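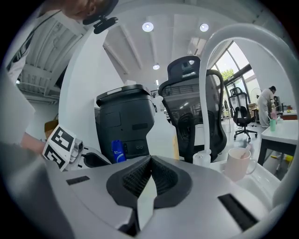

Floor plan question for a small workroom. The usable strip runs 1,865 mm from the side wall to the edge of the bookcase, and it has to hold the desk chair, a lidded container and whatever bottles are in use. The chair is the black mesh kind with a tall back and a headrest, and when it is turned away the black container ends up directly in front of its back, so anything on the floor there sits in the path of the casters. At the moment the blue bottle with the white label is leaning on the front of the container and the translucent white one stands next to it, with a tan object beside that. I want a fixed layout where the lid opens fully, the chair rolls back without contact, and the bottles have an assigned place. Two options so far: (a) container against the side wall, bottles in a shallow tray on the floor next to it; (b) container under the desk return, bottles on a wall shelf. The floor is vinyl plank. Wall is drywall, studs at unknown spacing. Opinions on either, or a third option, are welcome.

Posted by k_mersha
Small Rooms and Workspaces > Layout and storage
Joined: April
Posts: 14

tsion.a
Posts: 1,865

Option (b) with one change. Put the shelf on the side wall and not above the desk return. A shelf over the return puts bottles above papers and above anything plugged in. On the side wall a leak runs down paint and onto vinyl, and both of those wipe clean.

What is the clearance under the return? Check that before deciding anything. You need the height of the container with the lid fully up. The closed height tells you nothing useful.

ibsa_d
Posts: 487

Disagree with the shelf. Bottles on the floor in a tray are fine and they cost you no drilling. The problem in the photo is the leaning one. A leaning bottle needs the container to stay put, and the container gets moved every time it is emptied. Stand it upright in a tray with a lip and the problem is closed.

Lip height matters more than tray size. I use 30 mm. Lower than that and the bottle bases ride over when the tray gets kicked. Higher and you start catching the caster housings on it.

k_mersha
Posts: 15

Clearance under the return is 500 mm to the underside of the panel, less a cable channel along the back that drops a little lower. I have not measured the container with the lid up. Will do that this evening.

ibsa_d, where do you buy a tray with that lip? Everything I found locally is either a boot tray, which is too wide, or a plant saucer.

ibsa_d
Posts: 487

Mine is a Uvau drip tray, the narrow one. Sold for under-sink use. Any baking pan with straight sides would do the same job, though bare metal will mark vinyl plank if it slides. Put felt under it.

robelyilma
Posts: 212

Before trays and shelves, work out the chair. High-back mesh chairs with headrests recline further behind the base than people allow for. Sit in it, lean back to the stop, and have somebody mark the floor under the rearmost point of the headrest with tape. Then roll to the furthest position you use at the desk and mark again. The container goes outside the second mark. If it can't, the container belongs on a different wall.

Procedure I used in a room of similar width:

Chair at normal working position, tape at the caster circle.
Chair at full recline, tape below the headrest.
Chair pushed back far enough to stand up, tape at the caster circle.
Draw the outline that covers all of it. Nothing lives inside the outline.

It took me ten minutes and I moved a filing cabinet afterward that had been getting hit for two years.

tsion.a
Posts: 1,865

Agree with the tape. I would skip the recline mark for the floor items, though. The headrest passes well above a container of that kind. Only the casters matter at floor level. The recline mark matters for the wall shelf, if he goes that way.

robelyilma
Posts: 212

It matters if the lid is open. Lids that hinge at the back stand up vertically. I have cracked one that way.

tsion.a
Posts: 1,865

Fair, if people leave the lid open while seated. I don't, but I accept that it happens.

weldu_k
Posts: 61

Has anyone asked what is in the bottles? If they are cleaning products, neither the open tray nor the open shelf is correct in a house with children or pets. Closed cabinet, latch, done. If they are water or lotion or similar it makes no difference where they stand and this thread can be half as long.

k_mersha
Posts: 16

No children, no pets. Floor cleaner in one, diluted refill in the other. Both have screw caps.

weldu_k
Posts: 61

Then label the refill. Date and dilution, permanent marker on tape, tape on the body of the bottle and not on the cap. Caps get swapped. Still my view that cleaner should not be stored in a workroom at all. The kitchen or the laundry already has a place for it.

ibsa_d
Posts: 487

If the cleaner is used in the workroom, store it in the workroom. A bottle that lives two rooms away gets carried in, put down on the floor, and left. That is how most floor clutter forms in my experience.

weldu_k
Posts: 61

That is a habit problem. A tray does not fix it, it gives the habit an address.

ibsa_d
Posts: 487

Giving it an address is the whole point of the question in post one.

tsion.a
Posts: 1,865

Can we leave that there. Kidus (the first one), did you get the measurement?

k_mersha
Posts: 17

Yes. Lid fully up, the container measures 487 mm from the floor to the highest edge. So it clears the panel under the return but does not clear the cable channel. If I pull it forward so that the lid swings in front of the channel, the front face sticks out past the edge of the return.

I also did the tape. The stand-up mark overlaps the place where the container is now. The recline mark falls behind it. So the present position is wrong on both counts, and so is option (b) as I drew it.

robelyilma
Posts: 212

Move the cable channel. It is almost certainly two screws or adhesive pads. Shift it up onto the back edge of the panel and you recover the depth.

k_mersha
Posts: 18

It is screwed, and the power strip is mounted to the same bracket. I would rather leave it.

tsion.a
Posts: 1,865

Then option (a), container at the side wall, hinge side toward the wall. Leave a gap behind it for the lid. If the lid opens past vertical it will push the container forward a little each time, and after a month it will be back inside the tape.

A strip of rubber shelf liner under the container stops the creep. Cut it smaller than the footprint so it doesn't show or collect dust along the edges.

ibsa_d
Posts: 487

Seconding the liner. Check it is rated for vinyl first. Some rubber stains vinyl plank permanently, a yellow patch that does not come off. I used cork after losing one plank that way.

tsion.a
Posts: 1,865

Good correction. Cork, or a non-rubber liner. I have tile and forgot about that.

robelyilma
Posts: 212

What about the cardboard? It is on the floor next to the bottles and nobody has given it a place.

k_mersha
Posts: 19

Cardboard is outgoing. It gets flattened and taken down when there is enough of it.

robelyilma
Posts: 212

"When there is enough of it" needs a limit. Use a vertical slot between the bookcase and the wall, or a magazine file for the smaller pieces. When the slot is full, it goes. I have a Rosta file holder on its side for this and it takes flattened mailers without trouble. Larger boxes go straight out.

weldu_k
Posts: 61

Keep it off the floor near the cleaner in any case. Wet cardboard on vinyl holds moisture in the seams.

k_mersha
Posts: 20

Understood. Current plan:

Container to the side wall, hinge side in, cork under it.
Narrow tray with a 30 mm lip beside the container, on the side away from the chair. Both bottles upright in it, refill labeled.
Cardboard in a vertical file at the end of the bookcase.
Tape outline stays down until everything has been in place for a month.

Remaining question is casters. The chair has the hard plastic ones and I can see tracks in the vinyl where it turns. Is a mat required, or soft casters?

ibsa_d
Posts: 487

Soft casters. A mat in a strip that narrow will have an edge exactly where you stand up, and the chair will drop off it. Measure the stem diameter and length before ordering. Dijkstra lists both dimensions for its casters. Many sellers list only one.

tsion.a
Posts: 1,865

I would go with the mat. Soft casters pick up grit and carry it around, and the grit does the scratching. With a mat the grit stays on the mat. Buy one wide enough that the edge falls outside the tape.

ibsa_d
Posts: 487

A mat that wide would run under the container and the tray. Then emptying the container means lifting it off a mat with a raised edge. He has just spent three days clearing that floor.

tsion.a
Posts: 1,865

Mats can be trimmed. Utility knife, straightedge, scrap board underneath. But it is his floor.

robelyilma
Posts: 212

Whichever you choose, roll the chair again afterward and redo the tape. Soft casters are often a larger diameter than the originals, which raises the seat and changes the circle slightly.

k_mersha
Posts: 21

Ordering casters. They are cheaper than the mat and I can go back to the originals if I don't like them. The container and tray are in position now and the lid opens without touching the wall. The refill bottle has its label. The file holder has to wait until I am next in Jerstead.

weldu_k
Posts: 61

Put the dilution on the label as a ratio and not as "weak." I have read that word on my own handwriting and had no idea what it meant.

k_mersha
Posts: 22

Relabeled.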